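Open Day at the Moltum Quarry and Cutting Sheds

5 min read

I've wanted to get into the Moltum sheds for years, ever since we drove past and saw a block the size of a delivery van hanging from a crane. They open the gates to the public once a year, in August, and every other year I've managed to be away. Not this time! I packed a sandwich, put on the ugly boots and was in line at the gate by 8:30.

My head was already full of white stone with gray running through it, the kind people put on kitchen counters. 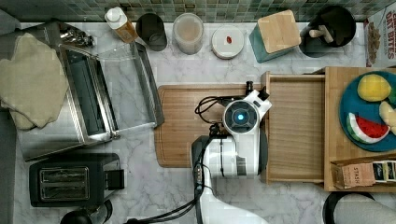
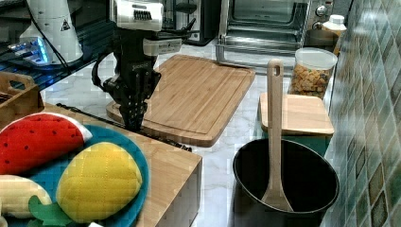
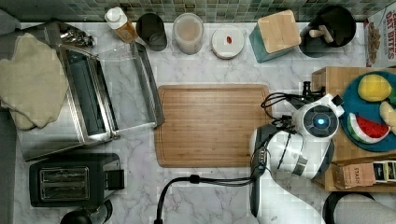
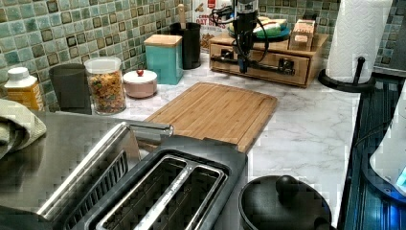
A reader wrote to me before I went, asking me to find out why two slabs with the same name on the label can look like they came from different planets. Good question, and it was the first thing I asked once we had our hard hats on. Our guide took us right up to the quarry face and pointed. The gray veins run through the hill at a slant, so it all depends on which way you cut. Go across them and you get thin, busy lines. Go along them and you get those big cloudy drifts that look like weather. Same block, same label, and two neighbors can end up with kitchens that don't match at all.

The quarry itself is smaller than I'd pictured and a whole lot deeper. There are 76 steps down to the viewing platform (painted on the last one, in case your knees hadn't noticed) and the air at the bottom is cold enough that I wished I'd brought a real jacket. They cut with a diamond wire, a long loop that runs through the rock with water pouring over it, and I was expecting a horrible racket, but it's more of a hiss. The big gang saw up in the shed is where the noise is. They hand you earplugs at the door and you want them.

We got to watch a block go through its last few inches. It had been in the saw since the night before, and then the blades came up and there it was, sliced like a loaf of bread, everything running with milky water. People clapped. I clapped too, I don't know why, it just felt right.

Then came polishing, which I could have watched all day. The slab goes in looking like a dirty sidewalk and rolls along under a row of spinning heads, each one finer than the last, and comes out with a shine on it. You're allowed to touch one slab from each stage. The one I liked best was from the middle, before it gets glossy, kind of like the inside of a seashell. They call that finish Hedari, after the valley, and they sell less of it than the shiny stuff, which seems crazy to me.

I did ask about lemon juice. Yes, it leaves marks. Yes, on sealed stone too, if you let it sit. The woman at the care table had a test slab covered in rings from wine, vinegar, coffee and tomato sauce, and honestly after a minute I thought it looked pretty good.

Out back is the remnant yard, and if you go, go there FIRST. I went last and the good pieces were taken. I still came home with a pastry slab for $41, one chipped corner, and I carried it to the car hugging it like a baby. A full slab near the fence was tagged 438 pounds, so there was no danger of me buying that one.

Lunch was at the Coetzee bakery in Gamton, ten minutes down the hill. Cheese pie, very flaky, too hot to eat for a while. Parking at the quarry is on grass and turns to soup if it rains. Strollers can't do the steps, but there's a gravel path to the upper overlook and the view from there is nearly as good. The gate closes at 4 p.m. and the last saw demonstration is at 2:15.

Related posts
A Morning at the Gamton Brick Kiln
Walking the Hedari Valley in the Rain
Three Salvage Yards and a Very Full Trunk
What I Paid for Our Bathroom Floor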